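The Prep Line Learns in Simulation First

At Vadton's commissary kitchen, two-armed stations are changing what the morning shift does with its hands

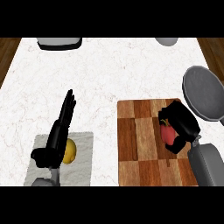

A counter that exists only in software

The lemon on the towel and the red bell pepper on the cutting board are rendered objects. So are the marble countertop, the frying pan and the two arms with their black hands. At Vadton, a commissary kitchen that supplies packed lunches to 13 cafeterias, every handling task is built and rehearsed this way before a physical station is allowed to try it.

The software is called Jumell. It models contact between fingers and objects, which for produce is the hard part. A pepper is light, hollow and irregular. A lemon rolls. Cloth changes the friction under whatever rests on it. Each of those properties is a number in a configuration file, and each number is wrong to some degree when the work begins.

Chandrasekhar Reddy runs the automation group, which is four people and a shared office beside the dry store. He spent eleven years as a process engineer in bottling plants before moving to food preparation.

"In bottling, the part is the same every time," Reddy says. "A pepper is a different part every time. You cannot build a fixture for it. You need a hand, and then you need a great deal of practice."

A grasp policy for a new item is run through 981 simulated variations before review. The variations change size, weight, surface friction, lighting and starting position. To pass, a policy has to complete 91 percent of them without dropping the item or exceeding a set finger force. The threshold was set lower at first. It was raised in March, after a policy that had passed on screen bruised most of a crate of tomatoes on its first day at a real station.

What the stations do

Vadton has two physical stations, both supplied by an integrator called Atinga. They stand at the head of the vegetable line, between the wash tanks and the slicers. Their job is narrow: take an item from the washed bin, orient it, and present it to the slicer infeed. They do not cut. They do not inspect, except to set aside anything the vision system fails to classify.

The cycle is slower than a person's. An experienced prep cook moves a pepper from bin to infeed in under two seconds, and the station needs a little over five. It makes up part of the difference by starting at 3 a.m. and running through the breaks. For firm produce the output over a shift is now close to that of the manual line. For soft fruit, leafy items and anything bunched, the manual line is still used, and there is no schedule for changing that.

Two hands were chosen over a gripper with suction cups after a trial last year. Suction was faster on lemons and poor on peppers, where the cup tended to lose its seal on the ridges. Hands cost more and need more upkeep. The finger tendons are replaced every 51 days, a job that takes one technician most of an afternoon.

The change in the work

No positions were cut when the stations went in. The infeed job, which had the highest turnover in the building, was removed from the rota, and the people who had filled it were offered other work on the same pay grade. Some went to packing. Some left anyway. A smaller group trained as station attendants.

An attendant's shift consists mainly of clearing faults. A station stops when it cannot find a stable grasp, when an item falls, or when the force reading goes out of range. The attendant reads the fault code, clears the item, and restarts the cycle. The attendant also tags the fault with a cause, picked from a menu, and the tags go back to Reddy's group at the end of the day.

The menu was a source of complaint. The first version was written by engineers and listed causes such as "pose estimate rejected." Attendants, several of whom had handled vegetables for decades, wanted to report that the peppers were wet, or from a different grower, or cut with the stem too long. The current version has both kinds of entry, plus a free text field. Stem length has since been added to the simulation as a variable.

The physical strain has changed too. Wrist complaints on the line are down. Complaints about standing still are up, and the attendants have asked for stools, which the hygiene rules for the area do not currently allow. A request for an exception is with the site manager.

Pay is unsettled. Attendants receive a small hourly supplement, agreed as a temporary measure until the role is graded. Several argue that fault tagging is technical work and should be graded with maintenance. Management has so far placed it with line operation. Talks resume in October.

Next items

The group is now working on onions, which shed skin during handling and confuse the vision system as they do. A second Vadton kitchen, at Drusasmont, is due to receive one station in January. It will start with lemons and peppers, and its attendants will spend two weeks on the existing line before the station is switched on.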